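Fruit and Cold Storage in the Shared Kitchen: Frequently Asked Questions

Applies to the second-floor kitchen at Dulleck House, Dorkdale. For the ground-floor kitchen, see the separate sheet at the serving hatch.

Where should fruit be kept?

On the white table, in a plastic basket with open sides. The openings let air move round the fruit. Solid bowls and sealed tubs hold moisture and should not be used for whole fruit at room temperature.

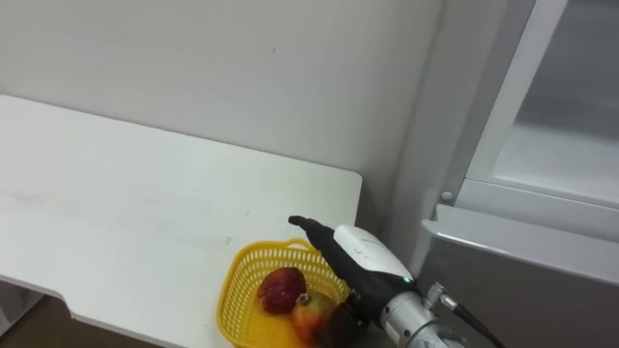
Fruit basket near the corner of the table.

How full can the basket be?

One layer. Fruit stacked on fruit bruises at the contact points, and soft varieties should not carry any weight at all. If there is more than one layer's worth, put the surplus in the main compartment of the fridge.

Does the basket go in the fridge as well?

No. It stays on the table. Transfer the fruit by hand to the lower drawer.

Which fruit should be chilled?

Apples keep longer cold and may go in at any time. Peaches and plums should ripen on the table first and be chilled once they give slightly under the thumb. Bananas are not to be chilled. Strawberries go straight in, unwashed, and should be eaten within 2 days.

Can fruit be frozen?

Yes, if it is prepared. Whole apples freeze badly and turn to pulp when thawed. Peel, core and slice them, lay the slices on a tray until firm, then bag them. Peaches should be stoned and sliced. Strawberries need only be hulled.

What is the freezer compartment for?

Bagged or boxed food with a name and month on it (e.g. February). The limit is one bag per person. Loose items will be removed at the Sunday check.

How is the freezer compartment cleared?

Take everything out and put it in a cool bag. Switch off at the wall and prop the top door open.
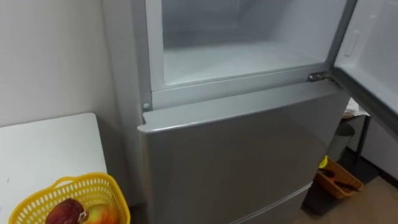 Leave it until any ice comes away without force. Do not use a knife or scraper on the lining. Wipe the floor and sides with warm water and a little bicarbonate of soda, dry with a clean cloth, and wipe the door seal last. Close the door, switch on, and wait until the compartment is back at minus 18 before reloading.

How long may the top door be open in normal use?

Under a minute. Decide what is wanted before opening it.

How is the basket cleaned?

Washing-up liquid and a soft brush, working through the openings from both sides. Rinse and stand upside down to dry. Not suitable for the dishwasher, as the rim warps.

Where can I get a replacement basket?

From the Clivel stores catalogue, item 1215. The smaller one, item 509, is too shallow for apples.

Who do I report a fridge fault to?

Chin Building Services, extension 2225. State the floor and whether the fault is in the upper or lower compartment.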